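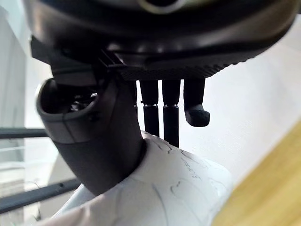
Slippers at work! We've been a shoes-off office at Craddock since June, and I still get a little happy every morning when I swap my boots for something soft. So many of you wrote in after our last gallery page (the one with the coat hooks) to ask what the workroom looks like these days that it's getting a page of its own. Be warned, I have opinions about floors. I also have opinions about white, which I used to avoid anywhere near a desk, and I've completely come around on it. Look how crisp it is beside those black fingers, with the thumb pressed right down into it. Black on white has turned into a bit of a theme in this room, and I like it much more than the beige we had before.

A little background for new readers. Gevix moved into the Craddock building with a truckload of furniture that didn't match and a floor we hadn't picked. The workroom is the one at the end of the hall, past the kitchenette, and for the first few weeks it was mostly a place to pile boxes. We got through the last of those in a single long afternoon that ended at 9 with cold noodles and a very full recycling cart. After that we could finally see what we had, and what we had was carpet. Lots of it.

I wanted to dislike the carpet. It's gray, it's the commercial kind, and it looks like every office I've ever waited in. But it has grown on me, and a lot of that is down to walking on it in slippers all day. It's flat and firm, chairs roll on it without a fight, and crumbs come up with one pass of the vacuum. We did look at rugs from Drostach (they have a rust-colored one that I still think about) and decided to leave the floor alone. A rug would have bunched up under the chairs, and there's a floor panel we need to be able to get at.

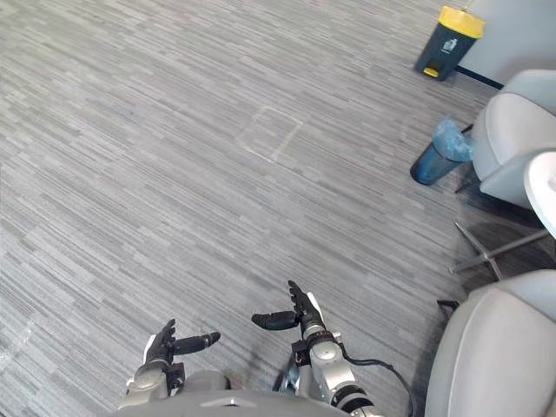 The gray streaky carpet in all its glory, with the yellow-lidded bin over by the wall and our little blue wastebasket close by.

Can we talk about that yellow lid? It's my favorite thing in the room. Everything else is so calm, and then there's this one loud spot of color in the corner. It has a foot pedal in the same yellow, which is a treat if you're carrying an armful of packaging – no juggling, no elbows. When we were setting up, there was a motion to move it out to the hall and get something quieter in here. I argued hard for keeping it and I'm glad I won. You always know where it is, even half asleep before coffee.

The blue one is for the small stuff: tissues, tea bag wrappers, sticky notes that have lost their stick. It gets a bag folded over the rim so that changing it takes no time at all. I've read all the advice about hiding your wastebasket and I'm not going to follow it. If it's out on the carpet, people use it. If it's tucked behind something, I find wrappers on the windowsill.

The other thing I love about this part of the room is the open floor. We could have squeezed another table in, and we were offered one for free, and we said no. It's so nice to have a patch of carpet with nothing on it! You can spread out a big drawing, or sit down and sort cables, or do a stretch at 2 in the afternoon when your back has had enough. If you look closely you can find the outline of the floor panel too. The streaks on it match the rest of the carpet, so it mostly disappears, and new people tend to walk over it for weeks before they notice.

Now for the slippers themselves. The first batch came from Custetti, a small shop two streets over that was clearing out a back room, and we brought home 20 pairs in two enormous shopping bags. Then somebody's sister found one more at the bottom of a drawer, which makes 21 pairs and a shelf that was already too short. We keep most of them by the door. The house rule is that you take any pair that fits and put it back when you leave, and the house reality is that they end up under the desks. I've stopped minding. You slide them off while you're typing, you tuck your feet up on the chair, and at the end of the day there they are.

That means there's a slipper round-up most evenings, and I've come to enjoy it a lot. It's a ten-minute job with some music on. You start at the window, go desk by desk, and drop everything in the basket by the door. The open-toed ones are the easiest to deal with. They're light, they have a strap you can get hold of, and you can carry several at once if you hook them over your fingers.
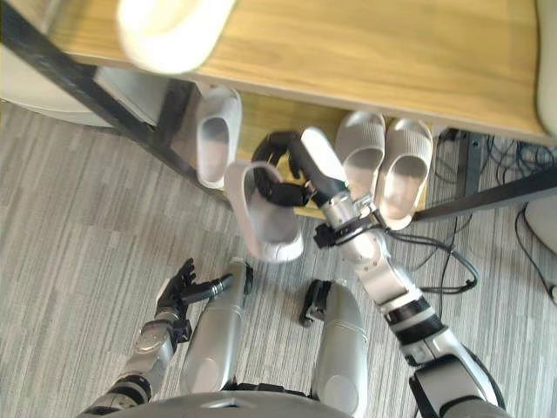 Slipper round-up under the wooden desk: a white one up in the air by its strap, another white one still on its own, and the light gray ribbed pair waiting side by side.

I'm very fond of the gray ribbed ones. The ridges across the straps give them a bit of character, and gray is forgiving if you're the kind of person who walks to the kitchenette for a refill and spills half of it on the way back (hello, it's me). The white ones look smarter and they're the first to go in the morning, so if you're visiting and want white, come early.

The desk deserves a mention as well. I love that pale honey color with the black frame under it, and the grain running the long way makes the whole thing feel wider when you sit down. It has made the room so much warmer than the old gray tops did. The cables down by the frame are next on my list, and yes, I know, I said the same on the coat hook page. I have a bag of fabric ties in my drawer and every intention of using them. A few readers swear by a cable tray screwed to the underside of the desk, and I'd love to hear how that has held up for you after a year or so, especially with a metal frame in the way.

Next time I'm hoping to show you the kitchenette, where we have finally agreed on a place for the mugs. Send your own workroom pictures if you have them, slippers very welcome, and tell me what color your bin lid is!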